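okay so I finally quit the group chat for my old apartment building and I have thoughts. thread, because I've had two coffees and it's only 9 a.m.

**1/** Background: I moved out of Rindham four years ago. FOUR. And I was still getting every message about the recycling room, the front door buzzer, and whose turn it was to complain to the landlord. I knew more about that elevator than I know about my own car.

**2/** The chat had 23 people in it when I joined and it was mostly Norbert posting the weather. Just the weather, every morning, typed out by hand. "Cloudy, take a jacket." I have a weather app. I trusted Norbert more.

**3/** Then it grew. People's roommates got added, then people's moms. Somebody's landlord from a different building was in there for a whole winter and he had opinions about our hallway lights.

**4/** I went on vacation in July, no signal for most of it, and when I turned my phone on at the airport there were 453 unread messages. I sat down on my suitcase and read them all. I missed my bus. It was about a couch!!

**5/** The couch: Costel was giving it away. Soon-im said she'd take it. Hạnh had also said she'd take it, but in a reply to an older message, so it got buried. Then came a very polite standoff where each of them kept insisting the other one should have it (and you could tell both of them really, really wanted that couch).

**6/** Soon-im got the couch. Hạnh got the matching footstool. I still think about whether that was fair and I never even sat on the thing. 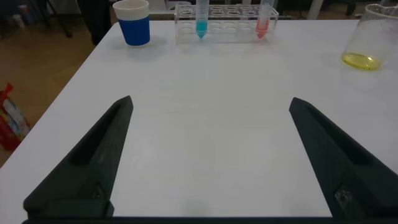
**7/** Anyway, why did I stay so long? Mỹ asked me this over dinner and I got weirdly defensive. I said it was useful. She said "name one useful thing." I said I knew the water was getting shut off from 10 to 2 the next day. She said "in a building you don't live in."

**8/** Fair.

**9/** I think when you move somewhere new, and I moved to Brornside knowing one person (Mỹ, hi), you want something buzzing in your pocket. My new building doesn't have a chat. It has a corkboard by the mailboxes with a takeout menu on it and a card for a guy who tunes pianos. I've read that menu so many times I could order for you.

**10/** So the old chat was company, kind of? I'd be eating cereal at the counter at 11 p.m. and somebody would write "does anyone else smell toast" and 14 people would answer. I'd be sitting there an hour's drive away, sniffing.

**11/** What finally did it: I typed a whole reply to a question about parking permits. A good one too, with the office hours and which form to bring. Hit send. And somebody new wrote back "sorry, which apartment are you?"

**12/** I looked at that for a long time, you guys.

**13/** I wrote "used to be 3B!" and the person who lives in 3B now said "oh, are you the one who painted the closet green?" Yes. Yes I am. She likes it. She's keeping it. I teared up over a closet.

**14/** So that felt like a decent place to stop. I wrote a goodbye, too long obviously, then cut it down to two lines, then added one of the lines back. Costel sent a thumbs up. Soon-im sent a picture of the couch. Norbert wrote "Clear tonight, should be a nice drive if you ever visit."

**15/** The first day was rough! I kept picking up the phone and there was just nothing on it. I cleaned the bathroom. I called my aunt, who thought something was wrong and made me tell her what I'd eaten.

**16/** Day three I stuck a note on the corkboard. It says "anyone want a group chat?" with my number on it, which Mỹ says is how people get murdered. Two texts so far: one from the lady on the first floor asking if I'd seen a package, and one from the piano guy.

**17/** I don't have a piano. We've been texting about soup though. He puts barley in everything and I'm trying it tonight.

**18/** If you live in my old building and you're reading this, the trick with the dryer on the left is you have to push the door in with your hip before you hit start. I typed that up for the chat like three times and I'm not sure it ever stuck.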